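Tranda Two-Finger Gripper Safety and Setup Kit
by Drukinero

Thank you for stopping by! The Tranda kit is for shops and classrooms that already own a small arm with a parallel gripper and would like a sensible set of house rules to go with it, without having to write every page themselves. Marijke Maes put the first version together for our own training room, and it has grown quite a bit since then (the new edition came out in April, with a much better index).

What comes in the kit

A spiral-bound rule book of 85 pages, 11 laminated cards to hang near the cell, two sign-off logs, and a download code for the practice scenes, which run in simulation so that new people can make their first mistakes there. The cards wipe clean with a damp cloth.

Does it replace the standards?

No, and please don't use it that way. You will still need your own risk assessment, and whatever rules apply where you work come first. ISO 10218 is the usual place to start for industrial arms, and the arm maker's manual should be within reach as well.

The cards customers ask us about most

Card 4: Finger check. With the power locked out, look along the inner edge of both fingers for worn or chipped teeth. Write down what you find, even when all is well.

Card 5: Clearance beside the fingers. Check the room next to each finger with the gripper fully open, and do it again whenever a panel or fixture has been moved. An open finger can sit very close to a tall block while the other side has plenty of space, so please look at both before you jog the arm sideways at slow speed. 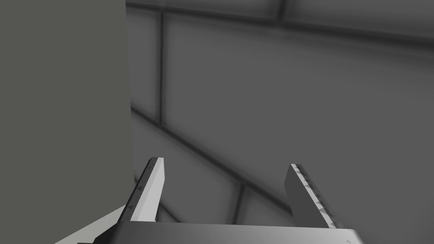

Card 6: Handing over the pendant. Say out loud who has control, and wait for the other person to say it back. It feels a little silly the first week!

Ordering

Refill logs are sold separately, in packs of two. For classroom orders, write to Wim Aerts and tell him which arm you have.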